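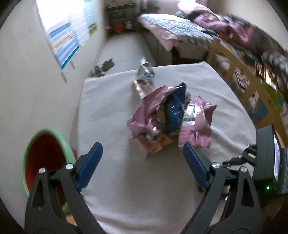 Brosidby Rooms Project
Progress report to Narko, second payment
Mon 25 September

Quick one this time, sorry, handover week. Figures first, then what went wrong, then the ask.

Rooms cleared and back in use: 12 of 14. The other 2 still waiting on new locks, nothing to do with us, Skalton have the order and say it's in hand. Will chase.

Bags out of the building so far: 84. That's general trash and recycling together. You asked for them split and I don't have them split yet, the tally sheets from the first floor only have one column. New sheets have two. Will be right from next month's count on.

What's in the bags. Mostly snack packaging, same as in the last report. Chip bags, candy wrappers, cookie sleeves. People eat on the bed, wrappers stay on the bed, then they go down between the mattress and the wall and stay there too. Almost all of it is the shiny foil-lined kind, and the local recycling doesn't take that, so it goes in general trash. This is why the recycling share is going to look low when you finally get it. Please don't read it as the residents not sorting. They sort fine, there's just not much in a bedroom that can be sorted.

Bins. Every room now has a small one next to the bed. The old plan had one big bin per hallway and it didn't work, too far to walk with one wrapper. The round ones are the right size. Liners are not, we ordered too big and they slide down inside. Using them up anyway, then switching.

Mattresses. All pulled out and checked. Most OK, surface clean only. Order of work is now fixed and on the sheet inside each door:
- wrappers and loose trash off first, by hand, into the bin
- shake out the sheet over the bed not the floor
- vacuum the seams
- wipe, leave bare till dry
- cover back on

We had been vacuuming first. Don't. Foil blocks the hose and we lost most of a morning to it.

Residents. Short session on each floor, good turnout downstairs, thin upstairs. Main complaint was being told about food in rooms, which we are not banning and never said we were. Reworded the notice, should of done that at the start. New one says keep a bin by the bed and empty it when it's full, thats all it says.

Money. On budget for bins and cleaning supplies. Over on hauling, an extra pickup we hadn't planned for. Jang have offered a fixed monthly rate which would be cheaper over the year, quote is attached to the email. Would like to move the unspent training money across to cover it. Need a yes from you before we sign.

Still open:
- last two rooms, see above
- split tally
- smaller liners
- mattress covers, some are past saving, pricing replacements now
- upstairs session, to be run again in the evening this time

Next full report in January, with the split numbers. If the hauling question needs a call I can do any morning before ten. Receipts to follow in a seperate email, scanner is down.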